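Sleeves, again

31 May 2026

Quick one because I'm writing on my phone and the battery's at 12 percent. Two people asked how we keep the bedroom robot running, so this is mostly notes to myself, tidied a bit.

For anyone new: Gredeo is the project, bed making and clothes handling with a two-armed robot. Jultik is the software that runs the arms. I do the upkeep. Hands, sleeves, cables, all the stuff that wears.

Start of day. Power on, arms down, let it sit 5 minutes. I used to skip that. Then the left wrist would come up with a small offset and every grasp on the duvet landed short, and I'd go hunting in Jultik for a bug that wasn't there. So now it sits. I make coffee.

Then fingers, one at a time, open and close, by eye first and then with the log up. What I want is every finger arriving when its neighbor does. If one lags it's usually lint. Lint is the whole story with this machine, I swear. Bedding sheds and it all ends up in the little gaps between the finger segments. Soft brush, dry. No compressed air, I did that once in July last year and pushed a wad of fluff so deep I had to take the knuckle apart on the kitchen counter. Took most of a evening.

Tips next. Wipe with a barely damp cloth, let dry, look for shine. A shiny tip slips. On cotton you get away with it for a while, on anything slick you don't. I keep spares in a Jeltberg parts box, the kind with the lid that never quite shuts, and swap a pair at 200 grasp hours or when I get annoyed, whichever is first. Usually annoyed.

Sleeves. The reason for the title. The sleeve over the wrist creeps. Every reach pulls it toward the elbow a hair, and after a long session there's a bunch of slack in exactly the wrong place and it starts rubbing the joint. My fix was tape. Bad fix, leaves gum. Current fix is to roll the cuff back under itself and put a loose tie on the upper end, with enough play that the elbow can bend all the way. Check it with the arm fully folded!! Not straight. Straight always looks great.

Cable. Leave more loop at the wrist than looks sensible. I had it neat and tight for months, very pretty, and it went through 2 connectors. Now it dangles and looks sloppy and I haven't replaced one since. Only rule is the loop can't reach the grippers when the arm is low. I run the arm through its lowest pose by hand and watch it the whole way.

Camera calibration after any of that. Touch the wrist, redo the calibration, no exceptions, even if you only nudged it. I print the target on plain paper and stick it to a Sabatier cutting board because it's the flattest thing I own. (Yes it goes back in the kitchen. Yes I wash it.)

Then bed height. Sounds dumb but this got us for a week. The mattress got swapped and the near edge was higher, and the left hand kept closing under the hem. You can fix it in the config, there's a surface height value, or you can let the planner work it out from the head camera, which is slower and mostly right. I set it by hand. Clothes stay on the bed while I do this, I like having something dark and something bright up there so I can see if the depth is going patchy on the dark one. It does, a bit. Still not solved. Might be exposure.

Duvet corner is my standard test at the end. Left arm, hanging corner, pinch and lift a little, hold. If it holds I call the hand good. If it drops, back to the tips. Somebody stays on the window side near the stop button, always, even for a ten second test.

Things I still want to do: a proper lint cover for the knuckles, label the spare tips left and right (they are not the same, ask me how I know), and move the stop button onto something that isn't the chair.

Some from the bedroom setup:

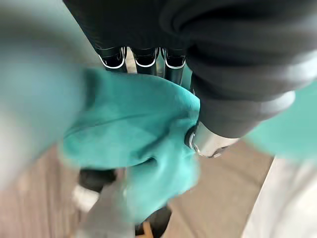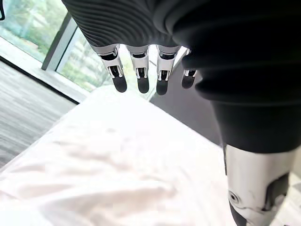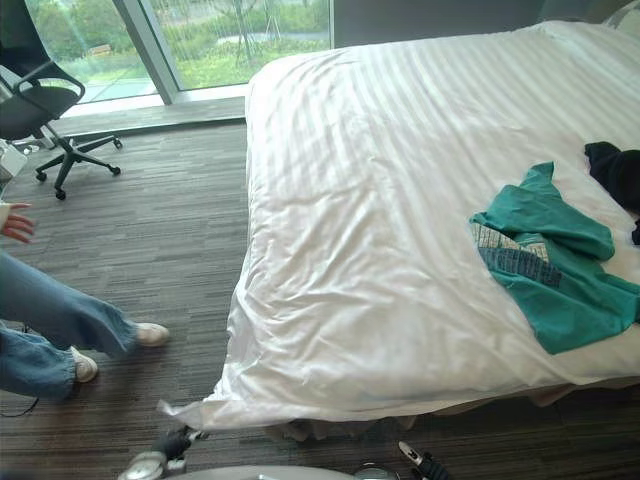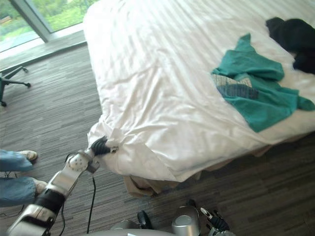

Top to bottom: teal cloth up close, fingers over the white fabric, the bed with both grippers low, left gripper on the duvet corner.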